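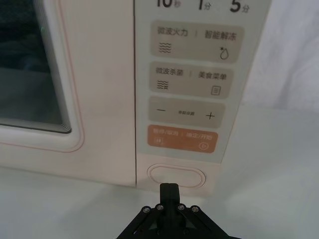 Recording FAQ — appliance tasks

Read before your first shift. Updated Thursday, April 9, 2026. Questions not covered go to Bożena Zalewska, not the general inbox please.

What are we collecting?

Short examples of everyday appliance jobs. Open the door, close the door, press a button, put something in, take it out. You drive the arms, the Duko software saves the run, and the model learns from a big pile of those. Microwave first, kettle and toaster later.

How many do you need?

Target for the microwave set is 1,234 good ones. Good meaning they got through review. Trevetham and Lund both record toward the same number, so check the shared sheet before you pick a task. Some tasks are way over already (door close, looking at you).

What counts as one example?

One instruction, start to finish. Arms at rest, do the thing, arms back to rest, stop. If the instruction says "open the door" then don't also press start. Extra stuff at the end gets trimmed by hand and Leszek is the one who has to do it.

How long should it be?

Most door tasks come out at about 16 seconds. Slower is fine. Long pauses aren't — if you need to think, think before you hit record.

The labels are in Chinese. Do I need to read them?

No. Cheat sheet for the button panel:

10秒 / 1分 / 5分 — 10 seconds, 1 minute, 5 minutes
微波火力 — microwave power
智能解冻 — smart defrost
微波杀菌 — microwave sterilize
美食菜单 — food menu
暂停/取消 — pause / cancel
确定/开始 — confirm / start

Those last two share the orange pad. Left half is pause, right half is start. People mix these up constantly, and then the instruction text doesn't match what got pressed. Check the side before you log it.

Which arm do I use?

Whichever the task card says. If the card says "either", switch now and then, we have far too many right-handed ones. The arm you're not using still gets recorded, so park it clear of the door and leave it alone.

Any tips for the door? 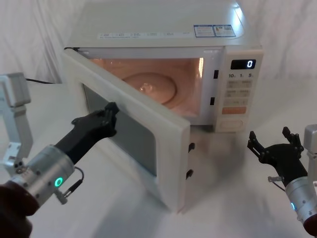

Hinge is on the left, so give it room on that side before you start. Keep the swing smooth. Don't drag a fingertip across the window to get the last bit of travel, back off and come in again from a better angle. Same for closing: push near the free edge, slow down before the latch hooks meet the slots. A door that's only half latched is not a closed door, log it as incomplete.

I messed up halfway. Delete it?

Depends. Missed the button, backed up, got it on the second try — keep, tag as "recovery". We want those, the model needs to see how to get out of trouble. Hit the wrong button and carried on like nothing happend — mark as failed. Never delete anything yourself. Failed runs get counted too.

Do I have to move the microwave between runs?

Every two runs, yes. A little shift or a small turn is plenty. If it sits in the exact same spot all day the model learns the spot and not the task. Found that out in September and had to redo most of a week.

What about the backdrop?

Leave it. Folds are ok, no need to straighten it. If it slips down far enough to show the room, stop and fix.

Wrist view or head view, which one matters?

Both, they're saved together. Look at both previews before the first run of the day. If either one is frozen or smeary, restart Duko. Still bad after that, call Remigiusz Stępień, ext. 2.

Who reviews my runs?

Tharun Fernandes does the first pass, usually next morning. You'll see accepted, trimmed or rejected next to each one, with a note. Disagree with a reject? Reply on the note, he does change his mind.

Can I use my own footage from home?

No. Ruvton only takes runs from the two sites.

Where do I put my hours?

Same sheet as always, second tab. Wiesława Górecki closes it Friday noon and wont reopen it.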